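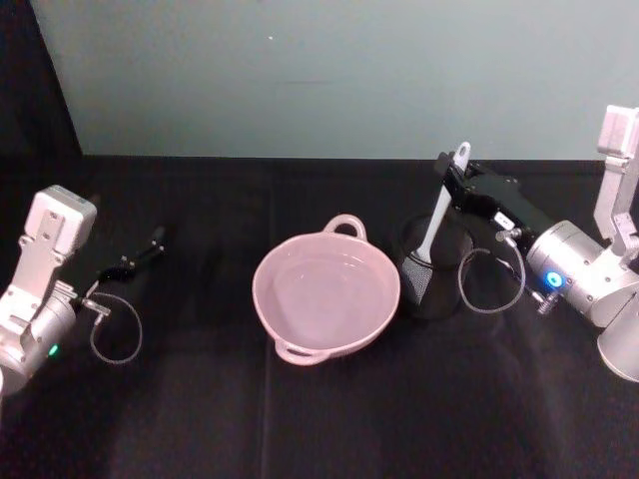 The pink pot stays

Quick one tonight, dinner's late already. Been sorting the kitchen since April and still not done, but the shallow pink pot has made the cut. Two loop handles, pale glaze, goes from hob to table without anyone moaning about serving dishes. Milan wanted it gone (too small for stew, he says). Fine. Beans then. Rice. The lemony chicken thing from the Bastarmont market stall.

White spatula lives in the black mesh holder now, right by the pot. Long handle so I can grab it without looking, hole at the top if I ever get round to putting hooks up. I won't.

Black cloth on the table is staying too, shows every crumb but the pink looks lovley on it.

Gone to the charity shop: two frying pans, the fish kettle, that awful tray. Still to do: lids. So many lids, no idea what half of them belong too. Fadi is having the spare casserole if he ever comes to collect it.

Right, onions. Recipe for the chicken next time, 900g thighs if you want to get ahead.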